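Call for Background Performers and Stand-Ins: "Jisel," Season Two

Holtus Television is looking for background performers and stand-ins for the second season of the family drama "Jisel." The new season has 8 episodes. Filming starts in September at the Eretti Street stages, with some outdoor work in the streets nearby.

No acting experience is needed for background work. Stand-ins should have worked on at least one television or film set before.

We are casting:

Townspeople, age 18 and over, all types
Hospital staff and patients for episodes 2 and 5
Dinner guests for the wedding episode, who must own formal clothes
Two stand-ins for lead actors, one 5 feet 4 inches tall and one 6 feet tall

Background performers are paid $22 an hour. Stand-ins are paid the same rate plus a daily allowance. Lunch is provided on full days. Parking is free in the lot behind Stage 5.

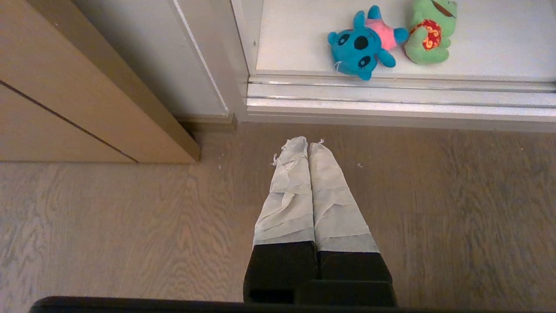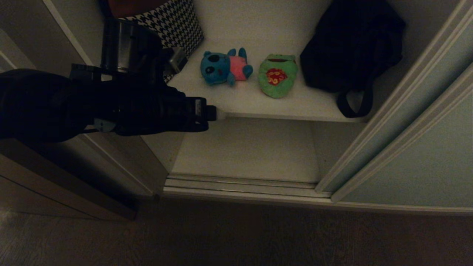 Posted by L. Benjelloun
Background Casting Coordinator, Holtus Television

A normal day starts at 6:30 a.m. and can run until early evening. You may be asked to wait for long stretches between setups, so bring something quiet to read. Phones have to be turned off on the stage floor. Everyone hired will sign a confidentiality form, and that covers story details, costumes and anything said on set about how the season ends.

The wedding episode takes several days to film. If you are picked for it, you must be free for all of them and keep your hair the same length and color until your last day. Please do not apply for this group if you have travel planned in September.

If you appeared in season one, you may apply again, but tell us which episodes you were in. Anyone whose face was clearly seen in the courtroom episode can't be used as a new character.

To apply, send the following to the background casting desk:

Your full name and age
Height and clothing sizes
Two recent photos without filters, one of your face and one full length
The group you are applying for
Any dates in September when you are not free

Put "Jisel background" in the subject line. Applications can also be dropped off at the Eretti Street front office, Room 512, between 10 a.m. and 4 p.m. We will contact you only if we have a part for you. Applicants must be legally allowed to work in the United States and will need to show proof on their first day.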